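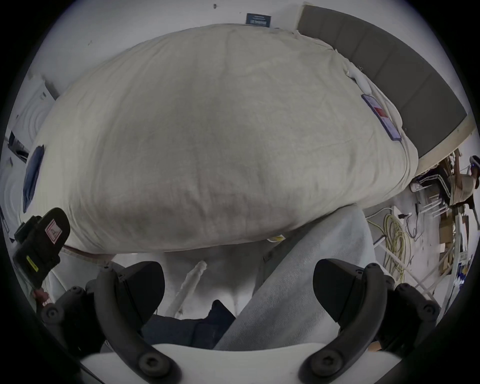 **Thread: Joint studio modules -- does anyone get anything out of them?**

**kudach_retd**

Our school is merging the second-year product and graphics studios into one shared module from February. Fourteen weeks, mixed teams of six, one mark per team. The head of programme, Guoqing Meng, gave us the talk about breaking down walls between disciplines. I've taught product design long enough to have heard it under three different names.

Has anyone run one of these and seen better work come out? I don't mean happier feedback forms. I mean work.

**plyandpaste**

Ran one for two years at Valley. The first year was a mess and the second was all right. What changed was that we stopped giving a single team mark. Each student handed in their own process book and that carried most of the grade.

The posters got better. The products didn't, as far as I could see.

**N. Dursun**

I'll argue with that. I was on the other side of the wall at Valley (graphics) and the products did get better, mainly in how they were explained. A second-year who can't say why the handle is where it is hasn't finished the job. Ours learned to say it, having a typographer at the table asking.

**plyandpaste**

Necati, explaining a handle well doesn't make it a good handle. We had that row at the time and I see we're having it again.

**kudach_retd**

This is my worry. Presentation goes up, everyone claps, and the thing on the plinth is the same thing with nicer type next to it.

**mossgrove**

Student view, if that's allowed. I did a joint module last year. Two people in our six did nearly all of it. One did the drawings, one did the model, and the rest of us "researched". I got a 2:1 for that and I didn't deserve it.

The sponsor was Van Wijk, who wanted folding shelving. They came at the start and again at the end. Nice people. I still don't know what they thought of any of it.

**N. Dursun**

@mossgrove that's a staffing problem. Somebody should have been in the room every week noticing.

**kudach_retd**

Somebody with what hours? The paper we were sent gives 504 staff hours for the module. The two separate studios it replaces come to 517 between them. So it's a saving of thirteen hours, before anyone has sat down to sort out a team that isn't speaking. I asked where the meeting time between the two sets of tutors was counted. It isn't.

**tevela_bench**

Workshop technician here. Whatever you decide, please tell the workshop before the timetable is printed. When ours went joint, the graphics lot all needed a bandsaw induction in the same week as the third-year deadline, and not one email had been sent.

Also, they were good on the machines. Careful. Better than some of the product students, who think they know it already.

**plyandpaste**

Ha, I can believe that.

**kudach_retd**

Noted about the inductions -- I'll raise it.

@N. Dursun, did you keep any work from before and after? If there are two sets of the same brief I'd like to look at them with the captions covered up.

**N. Dursun**

I've got the chair brief from both years. I'll scan what I can. You're going to say they look the same.

**kudach_retd**

I might. Send them anyway.

**mossgrove**

Could you ask for individual marks while you're at it? Even half. It would have got me out of bed.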